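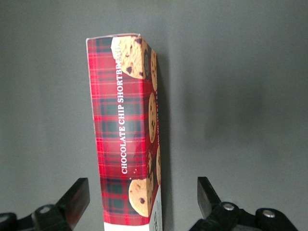
**Riretik changes carton for boxed shortbread**

June 9, 2018

Riretik, the dry goods distributor, has begun shipping boxed shortbread to its grocery accounts in a heavier outer case. The change applies to upright retail cartons of the tall, narrow type, including chocolate chip shortbread in red tartan boxes. Retail boxes are unchanged, and shelf labels do not need to be replaced.

The new case is supplied by Doltberg, a corrugated board converter that already makes the distributor's cracker and crispbread cases. It replaces a single-wall case in use since December. Riretik said the earlier case met its written specification but gave poor results on mixed pallets, where boxed cookies were loaded under canned goods.

Damage reports from stores described two faults. The first was crushing at the top rim of the retail box. The second was a lean in the box after unpacking, caused by load on one upper corner during transit. A leaning box can still be sold, but it takes up more shelf width and tends to push the row forward. Stores were allowed to claim credit for crushed boxes only.

Trials of the new case were run at the Björklund warehouse over 41 days. A total of 400 cases were shipped on regular routes and opened on return. Of these, 19 held at least one retail box with visible crushing, and 3 were rejected outright. Riretik did not publish a matching figure for the old case, so the size of the improvement cannot be stated.

The main difference is a fitted divider that runs the full height of the case. It carries part of the stacking load and keeps each box from shifting against its neighbor. The outer wall is also thicker, and the flaps now meet at the center on both the top and bottom. Case width and depth remain the same, so the pallet pattern does not change. Height increases slightly, and warehouses with low rack openings are asked to check clearance before accepting full pallets.

Store staff will see a change in how the case is opened. The tear strip has been moved from the long side to the short side. Boxes should be lifted out by the body, with the divider left in place until the case is empty. Pulling on the top flap of a retail box can open the glued seam. Blades should not be used along the top edge, where the boxes sit close to the case wall.

The old and new cases may arrive in the same delivery until existing stock is used up. They should not be stacked in one column. The new case can be identified by the word "divider" printed beside the up arrows.

Zornaline, which handles returns for the distributor, will accept claims on both case types under the current form. Claims must include the lot code from the outer case and the number of boxes affected. Flattened cases and dividers can go into regular cardboard recycling. A second trial, covering flat cookie trays, is planned, but no start date has been set.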